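Workshop notebook, November
Entry by N. Mfaume. Read by: Upendo, Obadia, anyone else who has opinions about the bench room

Started at 8.10 with the surfaces question. Subira wants it settled before the Uden people come back to us about the second room, and I said I would write down what I think even if it is unpopular.

What I think is that we have let ourselves be talked into finishes. The supplier's sheet (Girard, the thick one) says the red marble pattern "hides everyday marks". I have my doubts. A dark polished surface shows dust, it shows fingerprints, and it throws the light back at you near the front where you are trying to look at something small. Mwanaisha disagrees and says I am describing any shiny surface in any room. Fair. I still don't have to like it.

Checked the sheet's other claim, the one about wiping. It says 800 wipes with a damp cloth and no change. Whose cloth? How hard? There is a footnote sending you to a page that isn't in our copy. Obadia had a go with a marked-off corner of the spare offcut and stopped at 231, bored, with no change he could see. So that is 231 wipes by one man who wanted his tea. I've written it in the table as "no visible change, one tester, stopped early" and not as a pass.

Wall panels. The bamboo print was Upendo's choice and I voted against it. Grey stalks and leaves on a speckled ground. My objection at the time was that a busy background makes it harder to pick things out, and I expected complaints in the first week. Have had none. This may mean I was wrong, or it may mean people don't complain to me. Leaving the question open. The rail is fine, no argument from anyone about aluminium.

Small things, 11.40. We have been trying to agree on a standard set of everyday bits for the bench, and the list keeps growing. Present state:

Banana. Real ones go off. Subira says buy them weekly, I say who is going to remember.
Keyrings, plain silver metal. Good, cheap, they get lost. Order more than you think.
Clear disc with the small holes near the rim. I was against this one. Clear plastic on a polished pattern is a nuisance to find by eye, and a ring threaded through one of those holes is fiddly enough without that. Upendo says the fiddliness is why it's on the list. Noted.
The Stekar clips. Out. They snap.

Asked Xie for a price on the rings and got 700 back as the minimum order, which is silly for a room this size. Mwanaisha will try to split it with somebody.

Bench room:
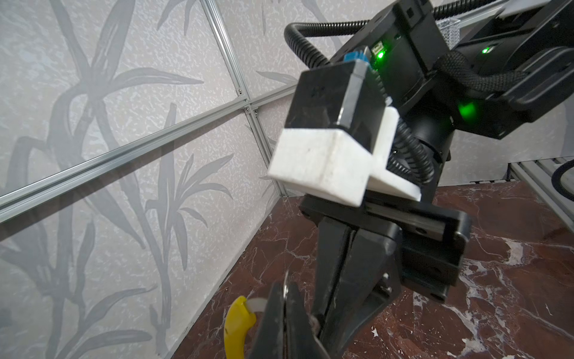
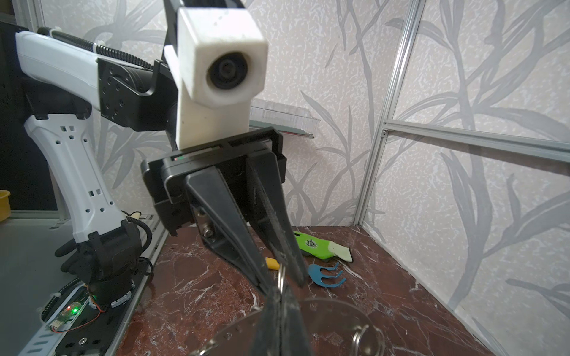
Back to the sheet after lunch. The section on edges says the trim "will not lift in normal use", and I'd like to know what abnormal use would be. Rang Girard and was told someone would ring back. Rang at 3.15, same answer from a different person.

Obadia's view is that we should stop reading the sheet and just live with the surface for a month, writing down what annoys us. I don't trust it as a method, since people get used to almost anything and then swear it was always fine. But it costs nothing. Agreed on one condition -- that the notes go in here on the day and not from memory at the end.

First entry under that heading, mine: glare at the front edge, afternoon, blind half down. Moved my stool to the left and it was better. Upendo sat in the same spot and said she couldn't see any problem.

Still to do: missing page from Girard, somewhere to keep the rings, and a decision on the banana. Subira has the offcut if anyone wants to carry on from 231.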